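Chapter 5
Wood Movement and the Solid Top

In the last chapter we looked at how boards are sawn from the log. We now turn to what those boards do once they are in a workshop, and later in a house. A piece of solid wood is never quite finished changing size. It takes in moisture from damp air and gives it up to dry air, and as it does so it swells and shrinks. Anyone who makes a table, a chest or a door has to allow for this.

By the end of the chapter you should be able to say which way a board will move, estimate how much it will move, and choose a way of fixing a top that lets it do so.

5.1 Which way does wood move?

Wood hardly changes in length. For most furniture you can ignore movement along the grain altogether. Across the grain is another matter. A wide board can gain or lose several millimetres between a wet autumn and a heated winter, and the amount depends on how it was cut. A flat-sawn board moves more across its width than a quarter-sawn board of the same timber. It is also more likely to cup.

Thickness changes too, but in a top of ordinary thickness the change is too small to cause trouble.

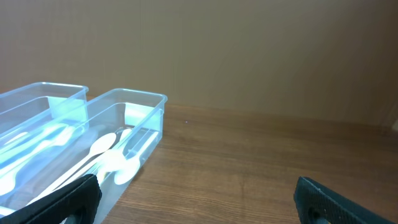
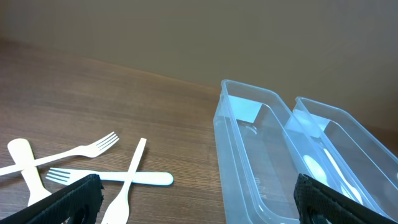
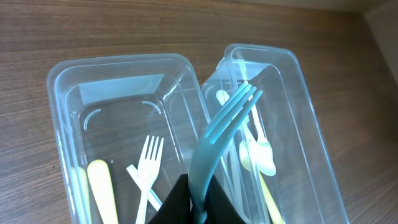
Brown wooden tabletops with fine grain lines.

The trouble starts when a part that moves is held tightly by a part that doesn't. Suppose you glue a solid top along its full width to a rail running across the grain. The rail keeps its length. The top tries to shrink and can't, so something has to give — usually the top splits, or the glue line fails near one end. Screws driven through tight holes do the same damage, though it may take longer to show.

5.2 A case from the workshop

Obed Atinga built a long side table for the reading room at Badeddale. The top was 59 cm wide, made up from flat-sawn boards, and he screwed it directly to the end rails. He fitted it in September, when the windows were still open most of the day. Once the heating came on, a split opened from one end and ran 18 cm into the top.

He took the top off, glued the split closed and cut slots in the rails, running across the width of the table. The middle screw at each end stayed in a round hole, so that the top would remain centred. The outer screws went into the slots, with washers under the heads. He did not change the timber or the finish. A coat of varnish slows the movement of moisture in and out of the wood, but it does not stop it.

We shall come back to this table in section 5.4, where the sums are worked through in full.

5.3 Three ways to fix a top

Slotted screw holes are the simplest method and need no special parts. Wooden buttons sit in a groove or mortice cut in the rail and are screwed to the underside of the top — leave a gap of 2 mm or more between the button and the rail wherever the top may shrink inwards. Metal shrinkage plates are quick to fit, but check that the slot you use runs across the grain.

Before going further, find a solid wooden table and look underneath it. Note how the top is held, and sketch the direction of the grain beside each fixing.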